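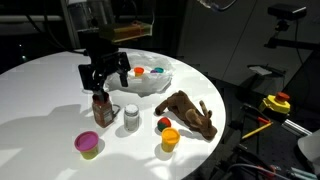 The letter about the new building came home in May, folded into sixteenths at the bottom of a school bag, under a banana. Markwood College is to have a Learning Hub. It used to have a library, but the library is being knocked through into the corridor and will come back to us with beanbags.

I went to the consultation evening at Saltberg town hall and sat through all 16 slides. We were promised "up to 100 flexible study places", and I have been wondering ever since what an inflexible one was. I suspect a chair. 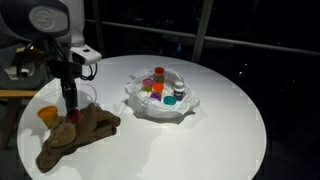
Parents were allowed questions at the end, provided they had been sent in beforehand. Mine was about lockers. My daughter carries everything she owns on her back from one end of the site to the other, and when she empties it at home the table ends up with a crumpled brown cloth in a heap and some small red thing or other up against it, parent to nothing. The answer was that lockers would be "looked at in phase two". Phase one has no end date. 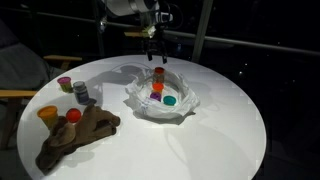

The round white table, with a crumpled plastic bag in the middle.

I should be fair. The old library had 3 working radiators and a smell, and the sixth form had been using the atlas section for naps. The new windows look lovely on the drawings. So do the trees, which are already fully grown.

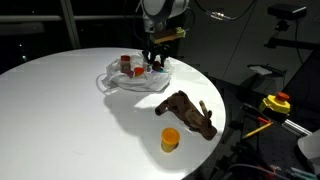 What I can't get past is the opening hours. The Hub will close at 5, the same as the library did, so anyone whose bus to Badov leaves at six will still be doing their homework in the shelter outside the chip shop. I have written to ask about this. The reply thanked me for my interest in beanbags.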